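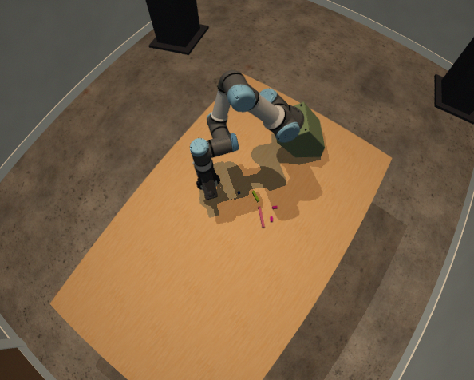

El brazo entra en parada de protección al bajar sobre piezas pequeñas, solo en simulación

Publicado en Manipulación y simulación el 12 de enero

Tímea Balogh

Tengo una celda simulada con un brazo articulado sobre una mesa de madera y una pinza que debe recoger piezas pequeñas sueltas (un cubo y varios palitos de distinto largo). La secuencia es la habitual: posición de espera, aproximación en vertical, descenso, cierre, subida. El planificador es el que trae Flevine por defecto y el control corre a paso fijo de 2 ms.

El fallo: en parte de los ciclos, durante el tramo final del descenso, el par estimado en la muñeca se dispara y el supervisor ordena parada de protección. El brazo queda detenido sobre la mesa, sin pieza. Al rearmar, la articulación de la muñeca da un salto visible antes de estabilizarse, y eso es lo que me preocupa, porque la misma lógica de rearme va a pasar al brazo real en febrero.

Lancé 200 ciclos seguidos con posiciones aleatorias de las piezas. En 97 hubo parada. Lo que he descartado hasta ahora:

Colisión de la pinza con la mesa: la altura final tiene margen y el registro de contactos no muestra ninguno entre dedos y tablero.
Singularidad: el número de condición del jacobiano es normal en todo el descenso.
Velocidad: reduciéndola a la mitad se sigue parando, aunque algo más tarde.

Lo que no entiendo es que con la mesa sin piezas no se para nunca. ¿Puede el motor de física generar ese par sin contacto registrado? No quiero subir el umbral del supervisor sin saber qué estoy tapando.

Respuestas

Dondstead

Me pasaba lo mismo con otro motor. Sube el umbral de par un poco y listo, en simulación no se rompe nada. También puedes probar a reinstalar, a veces los perfiles se quedan corruptos.

Mariann Csonka

No subas el umbral. Si el valor va a copiarse a la configuración del brazo real, dejas la protección desajustada por un defecto del modelo.

El dato útil es que sin piezas no ocurre. El registro de contactos de Flevine filtra por pares de cuerpos, y el perfil de serie solo incluye brazo-mesa y brazo-suelo. Los contactos entre pinza y piezas se calculan, pero no se escriben. Añade ese par al filtro y repite. Espero que veas penetraciones cortas justo antes de cada parada.

Si es así, revisa por este orden:

1. Geometría de colisión de la pinza. Si el importador la ha sustituido por una envolvente convexa, el hueco entre los dedos queda relleno. La pieza que debería entrar en ese hueco choca con un volumen macizo que no se dibuja. Activa la vista de geometría de colisión y lo compruebas en un momento. Se corrige con una descomposición convexa por dedo.

2. Masa e inercia de las piezas. Un palito delgado con la inercia calculada a partir de su malla puede tener un término casi nulo en el eje largo. El solucionador responde con impulsos muy altos. Fija un mínimo para los términos de la diagonal.

3. Paso de integración. Con el control a 2 ms haría 4 subpasos de física por cada paso de control. Con uno solo, la penetración inicial es grande y la corrección también.

El salto al rearmar es otro problema y lo trataría aparte. Durante la parada, la consigna sigue avanzando por la trayectoria mientras el brazo está frenado. Al liberar, el controlador ve todo el error acumulado de golpe. Antes de habilitar hay que copiar la posición medida a la consigna y vaciar el término integral. Esto no depende de la simulación: en un brazo físico el efecto es el mismo, con gente cerca. No lo pases a la máquina sin corregirlo y sin probar el rearme a velocidad reducida.

Tímea Balogh

Era el punto 1. La pinza tenía una única envolvente. Con la geometría separada por dedos, en la misma tanda de posiciones no queda ninguna parada. Los subpasos los he dejado en 4 de todos modos.

El rearme lo tengo a medias. La consigna ya se copia, pero el integral se reinicia un ciclo tarde y todavía hay un pequeño tirón en la muñeca. Abro otro hilo con las gráficas.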